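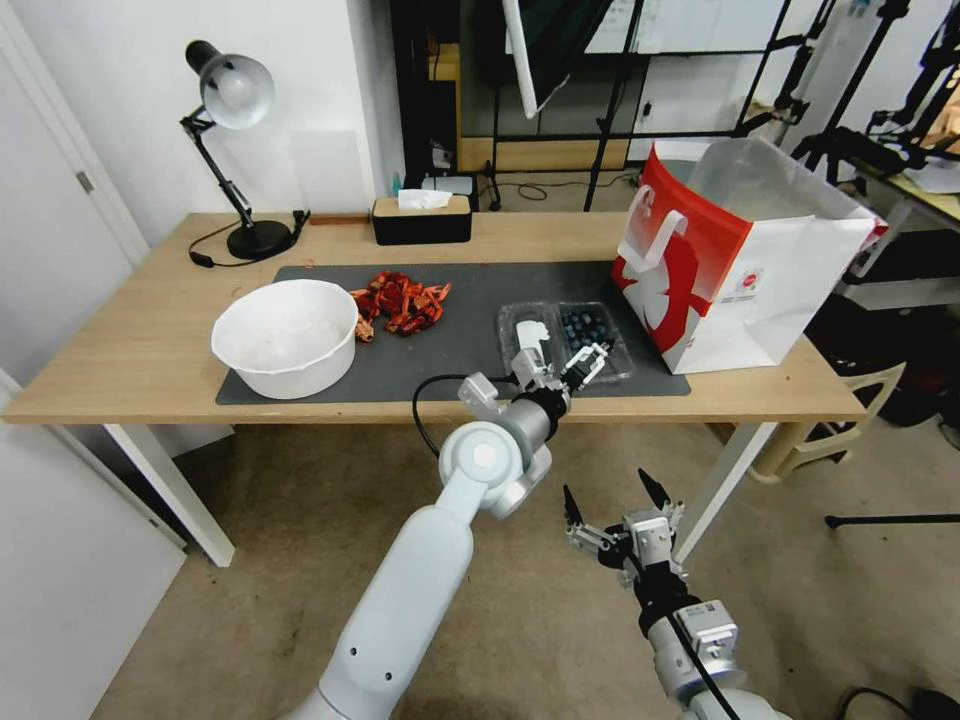 Mesa de demostración, con el cuenco a la izquierda y los arándanos delante del brazo izquierdo.

Cuaderno del taller, septiembre. Jornada de puertas abiertas.

Escribo esto por la tarde, con las piernas cansadas y la garganta peor, pero prefiero dejarlo apuntado ahora que mañana ya se me habrán mezclado los grupos. Pasaron cinco en total, dos más de los que teníamos en la hoja, porque la gente de Qin se trajo a los del curso siguiente y no era cuestión de dejarlos en la puerta con la ilusión que traían. Muy buen ambiente desde el principio, preguntas de todo tipo, y una señora que se quedó a ver tres turnos seguidos y que al final comentaba los movimientos de los brazos como si fuera un partido.

La tarea que habíamos elegido para enseñar era la de ordenar comida sobre la mesa: coger piezas de la bandeja transparente y llevarlas al cuenco blanco. La escogimos por vistosa (los arándanos se ven bien sobre la alfombrilla gris, y lo rojo todavía mejor) y también porque es la que más hemos repetido. El contador de Drendeo iba por 2.187 intentos registrados antes de abrir, contando los malos, que son bastantes. Lo dije así a los visitantes y creo que lo agradecieron. Un chico quiso saber si los malos se borraban. Le expliqué que no, que se guardan etiquetados, y que algunos son los que más nos han enseñado.

El arranque fue lento. A primera hora, Drendeo no reconocía el brazo derecho y tuve que reiniciar dos veces con el primer grupo ya delante, que es justo lo que uno no quiere. Aproveché para contar cómo se monta la pinza, y la verdad es que les gustó casi más que la demostración. Queda apuntado para otra vez: tener una pinza suelta encima de la otra mesa, para que la puedan abrir y cerrar con la mano. La de repuesto seguía en el armario y me acordé de ella cuando ya se iban.

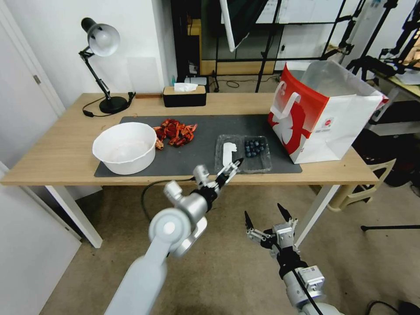 Anotado por: equipo de manipulación, taller de Vevemier
Cuaderno compartido, se puede corregir encima

Sigo. Lo que más preguntaron, con diferencia, fue por qué un brazo trabaja y el otro espera. Es una pregunta estupenda y no la llevaba preparada. Les conté que en esta tarea el izquierdo se acerca a la bandeja y el derecho se queda más bajo, por delante de la mesa, con la pinza abierta, hasta que le toca. Si entran los dos a la vez en tan poco sitio se estorban, y los cables también. A propósito de los cables: el del brazo izquierdo hace una curva bastante generosa por delante de la mesa y hubo quien se inclinó tanto para mirar que me puse nervioso. Hay que marcar la distancia con cinta en la moqueta, una línea bien visible, y decirlo al entrar, antes de que se coloquen.

Otra cosa que salió varias veces fue la fuerza. Un arándano se aplasta con nada, y todo el mundo lo sabe porque todo el mundo ha aplastado alguno. Teníamos el límite de cierre en 700, en las unidades de Drendeo, que no son gramos ni newtons ni nada que se pueda explicar en un pasillo. Con ese valor se nos escapaban algunas bayas y ninguna salió reventada. A mí me parece un buen trato para una jornada con público, aunque para las sesiones normales me gustaría que lo volviéramos a mirar con calma.

También hubo quien preguntó por la luz del flexo. La dejamos en su esquina, al fondo a la izquierda, donde está siempre. En el tercer grupo alguien lo movió un poco sin querer al dejar la chaqueta y me pasé el resto del turno dudando si los fallos venían de ahí. No lo sé. Lo devolví a ojo a su posición, y convendría poner unas marcas pequeñas alrededor de la base, como las que tenemos para las patas de la mesa en la otra sala.

Los de Mastau vinieron en el último grupo y fueron los más técnicos, con diferencia. Querían ver los dos brazos cerca uno del otro, así que improvisamos un poco y acercamos las dos pinzas al recipiente. Fui bajando la velocidad desde la consola con el corazón en un puño, pero se portaron muy bien. Se quedaron un buen rato hablando de calibración y nos han invitado a ver lo suyo. Yo iría encantado, y propongo que vayamos al menos dos.

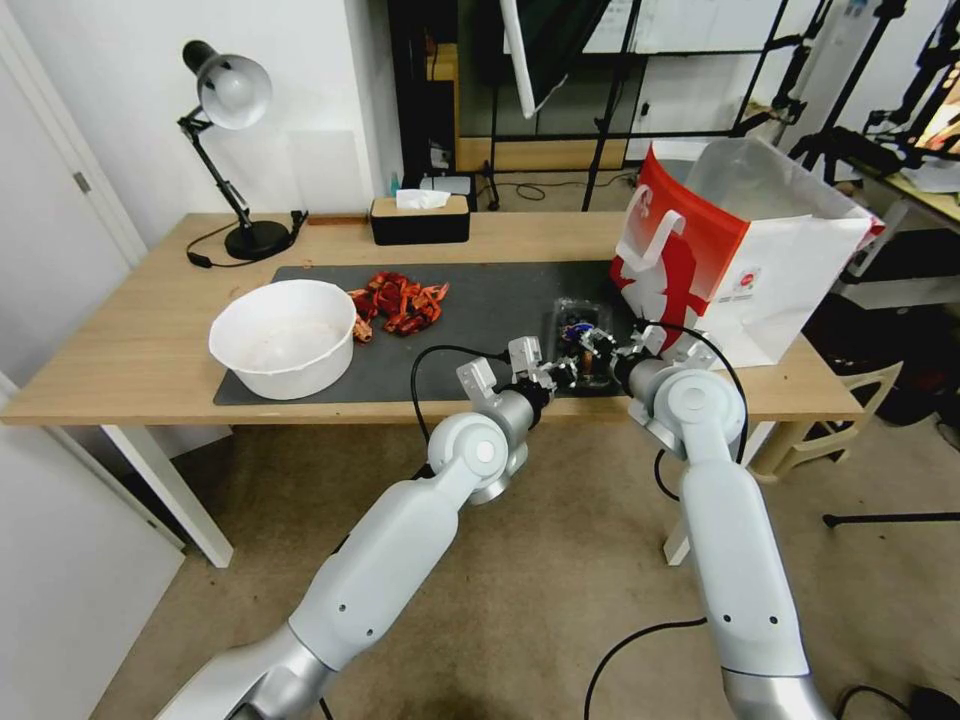

Pendiente para la próxima jornada

Cinta en el suelo, antes de abrir.

Marcas para la base del flexo.

Sacar la pinza de repuesto y dejarla a mano.

Arrancar Drendeo media hora antes y comprobar los dos brazos, el derecho sobre todo. Si vuelve a fallar, mirar primero el conector de la muñeca, que ya nos dio guerra en la instalación.

Preparar una respuesta corta y clara a lo del brazo que espera. Si a alguien se le ocurre una buena comparación, que la escriba debajo, porque la mía de los dos cocineros en una cocina estrecha funcionó con los mayores y muy poco con los pequeños.

Revisar el límite de cierre con otra caja de arándanos. Los compro yo.

Contestar a Mastau con un par de fechas posibles y mandar las gracias a la gente de Qin, que ayudó a recoger las sillas sin que se lo pidiéramos.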